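Plasadano Releases Grasp Planning Update for Two-Arm Workcells

GRILLSTEAD, April – Plasadano, a developer of control and perception software for robot arms, today released version 5 of Kakakhel, its planning package for workcells in which 2 arms share one table.

The new version replaces the separate perception and motion modules of earlier releases with a single process. Camera data now reaches the planner without being written to disk first, and a new grasp is proposed within 400 milliseconds of a change on the table.

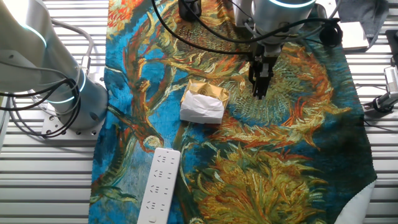
Kakakhel 5 separates objects from their background before it plans any motion. Earlier releases relied on a plain backdrop, and users reported false edges on patterned surfaces. The segmentation model has been retrained for cases such as a small package in gold foil and white tissue lying on a cloth printed with sunflowers, where the colors of the wrapping and the print are close. Operators can view the object mask and correct it by hand before the arm moves.

The model was tested on a set of 213 household and retail items at the company's Lasdale lab. Results and test settings are included with the release notes.

Kakakhel 5 is available now to current license holders at no added cost. Configuration files from version 4 must be converted with the supplied tool. Support for version 3 ends with this release.

Press contact: Plasadano media office, Grillstead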